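# Teaching the arm to handle wires by remote control

Notes from the Trotby workshop, revised in April

This page explains how we record demonstrations for the wire sorting and small assembly tasks. I wrote it for new operators who already passed the safety introduction and know how to switch on the arms. If you did not do this yet, please ask Josphat Kioko before you continue.

The recording software is called Ekavel. It runs on the left computer of the operator desk, and the hand controllers are connected to it by cable. Please do not move the cables to the other computer, even if it looks more convenient.

## 1. Prepare the parts

Take the task sheet and read it completely. Each sheet has a number, for example 2693, and this number must be typed in Ekavel before the first recording. If the number is wrong, the recordings go in the wrong folder and it is a lot of work to find them again.

Put the parts in their bins as the sheet says. Similar parts stay together: boards with boards, wires with wires. Do not make the wires too tidy. The arm has to learn from loops and tangles also, so after you put a harness in its bin, lift it once and let it fall.

Look with the wrist camera before you begin. Orange plastic is difficult for us, as it shines strongly under the ceiling lamps. Turn the lamp away until you can still see the metal terminals on your screen. 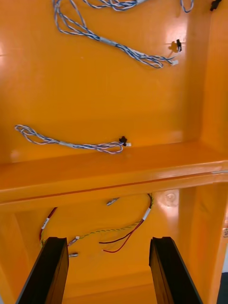

*Wrist view, with wire harnesses and crimped terminals in the orange enclosure. Fingers are open.*

## 2. Take the arm to the start position

1. Hold both controllers in front of you, with your elbows near your body.
2. Press and keep the left pedal. The arms will now follow your hands.
3. Move slowly to the start position shown in Ekavel. The two outlines on the screen become green when you are near enough.
4. Release the pedal and wait for the short sound.

The scale is set to 40 per cent for fine work. It means your hand makes a bigger movement than the gripper. In the first hour this feels strange, and many people push too far. Let your hand rest when you need it - with the pedal released the arm stays in its place and you can bring your hand back to a comfortable position.

## 3. Record one demonstration

Press the right pedal to start. Then do the task one time, from the start position back to the start position.

- Approach a wire from above and stop a little before you touch it. Look at both camera views, then go down.
- Grip the wire close to the connector, but not on the connector. The latches are thin and they break easily.
- If a wire slips, you may try again in the same recording. Two tries are fine. After the third one, stop and mark the recording as failed.
- When you carry a board, keep it flat and keep it low above the table.
- Open the fingers fully before you go up. If you open them only half, a thin wire can come with you.

Keep an even speed. New operators often go very fast in the free space and then almost stand still at the part, and the trained model copies this habit. Try to imagine that you carry a cup of tea.

Use the table view for the long movements and the wrist view only for the last centimetres. Be careful with the arm's own cable when you turn the wrist near the tray. If it begins to pull, turn back the same way you came.
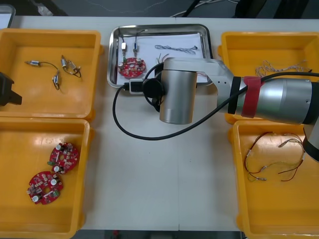 **How many demonstrations are needed before the first training?**

We train the first time with 87 good demonstrations of one task. Failed ones are kept in a separate folder and they are not part of this number. For a difficult task we add more later, after we see where the model makes mistakes.

## 4. Work near metal parts

Chrome parts need a separate practice. They reflect everything, and on the screen it is easy to take a reflection for a real object. I did this mistake many times myself. Before you close the fingers, move the wrist a little to the left and to the right. A real wire stays where it is, but a reflection in the metal will slide or change its shape.

With a thin pair of wires, follow them with your eyes from the connector until the other end before you decide where to grip. If the end goes behind a bracket, do not pull to find out. Change the angle of the wrist and look again.

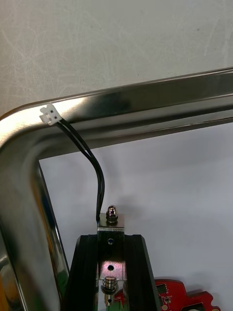

*White two-pin connector on the chrome tube, with its black wires going down to the bracket.*

## 5. Check and save

After each recording, Ekavel plays it back at double speed. Watch until the end and choose one label:

- **Good** - the task is complete and nothing was dropped.
- **Usable** - the task is complete, with one correction.
- **Failed** - everything else.

If you are between two labels, choose the lower one. Write a short comment when something was unusual, for example "lamp moved" or "new gripper pads". The longest comment list we have is for task 1373, and it helped us very much to find a loose finger screw.

Make a break of ten minutes after each hour. At the end of the shift, bring the arms to the park position, close Ekavel, and only then switch off the power. Return the controllers to the charger with the lights facing you.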